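Home » Fiction » Short Reads » The Launch

The Launch
a short story by Ayana Worku

My cousin Mekonnen called me at six in the morning to say he was going to be in a movie, and could he borrow my good shoes. I said which movie, and he said Flukwood, and I sat straight up in bed because everybody in town had been talking about Flukwood for months! They'd shut down the bridge for it. They'd painted the old bank green.

"You're in Flukwood," I said.

"I'm at the launch of Flukwood," he said. "There's a stage. They need people to stand near the stage."

So fine, not in the movie exactly, but near it. I told him he could have the shoes if I could come along.
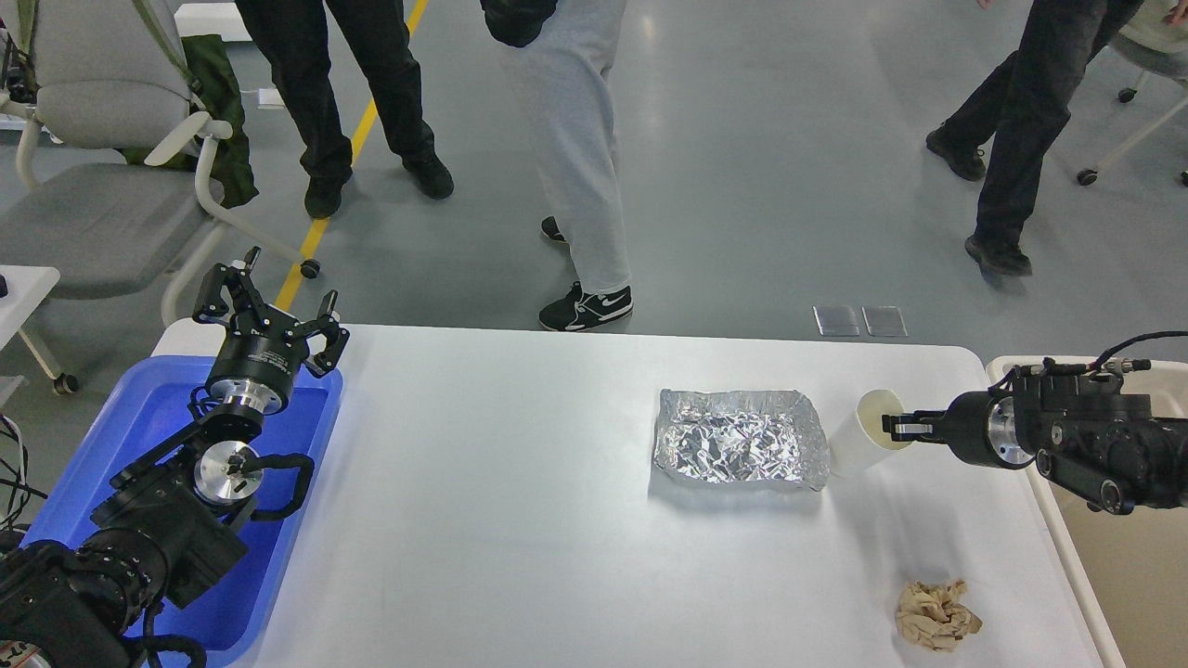
ZANSIDE, April 4, 2021

I'm putting the date down because my aunt still says it was July (it was not July, I was wearing a coat). We got to the Vavia, the big theater with the broken V, and there was already a line past the bakery. A woman with a clipboard told us they had passes for 300 people. Then she looked at our shoes. Mekonnen had mine on, and I had on his, which were two sizes too big and made a slapping noise on the sidewalk.

"Numbers?" she said.

Mekonnen was 23. I was 76. I don't know how he managed that when we were standing right next to each other, but that's my cousin all over, he smiles at people and they hand him things.

They took the low numbers in first. I watched him go through the glass doors in my shoes and I thought, well, there goes my afternoon. But then they opened the side door and I slapped my way down the aisle and found a spot behind a speaker as tall as a refrigerator.

The director came out and thanked the town. The producer came out and thanked the director. Then the lights went down and they pulled the cloth off the poster, and I swear to you, right there in the bottom corner, behind the leading lady's elbow, was my grandmother.

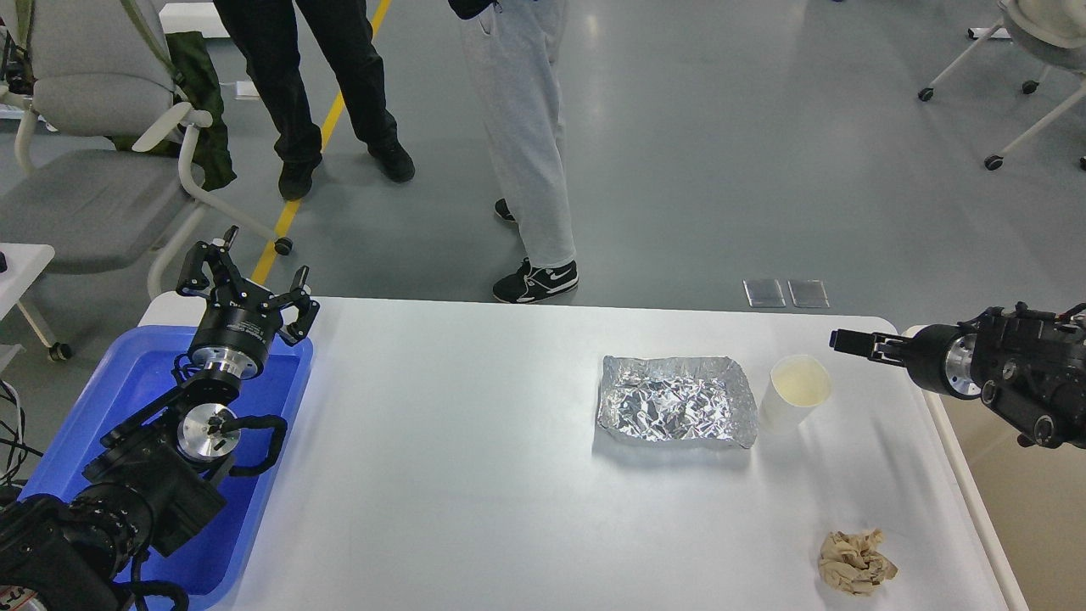

I grabbed the man next to me. "That's my grandmother!" I said, and he said congratulations, like I'd had her myself.

She was carrying her groceries over the bridge. Same brown hat, same mad look she gets when the bus is late. Somebody must have taken the picture before they closed the road, and there she was, ten feet tall, with the title running over her bag of onions.

I found Mekonnen out front afterward. He'd been so close to the stage he'd only seen the poster from underneath, all chins. He didn't believe me until we walked around to the box office, where they were selling small ones.

We bought two and took the bus straight to her apartment. She held hers out at arm's length and looked at it for a long time.

"Who's the girl in front of me?" she said.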